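Krystyna Michalski
13 September 2023

1/ People keep asking me when they can buy a machine that tidies the kitchen. I've been following this for a few years, so here is where I think we are.

2/ The job I always ask about is the dull one: a few small things left out on a surface, and a bin to put them in.

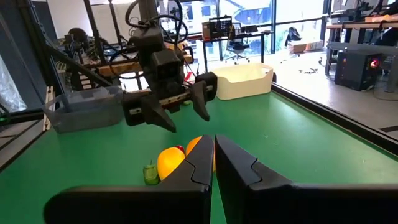
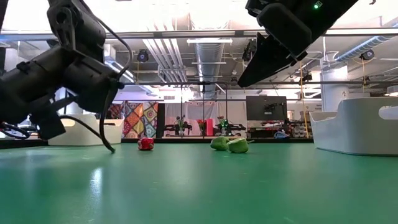

Two arms, a green table, small things and a bin. Both from the same place.

3/ A child can do this while talking about something else. For an arm, every item is a new problem. A ball rolls off if you nudge it. A little bottle falls over.

4/ Abera told me their arm had 2000 practice goes at one sorting job. Then they changed the bin and it got worse. They were quite open about it.

5/ Shops are a bit further on. Wollura has one putting returned stock into crates, 277 items on a good day. One person on the same bench does that before lunch.

6/ Cost is the other thing. Briro wouldn't give me a price for the home version. Kodudari said to ask again in 3 years.

7/ So would I have one at home yet? No. I'd take one on a packing bench, doing one job, with someone nearby to pick up what it drops.

8/ If you work with these on a shop floor, tell me what yours does all day. Replies are open.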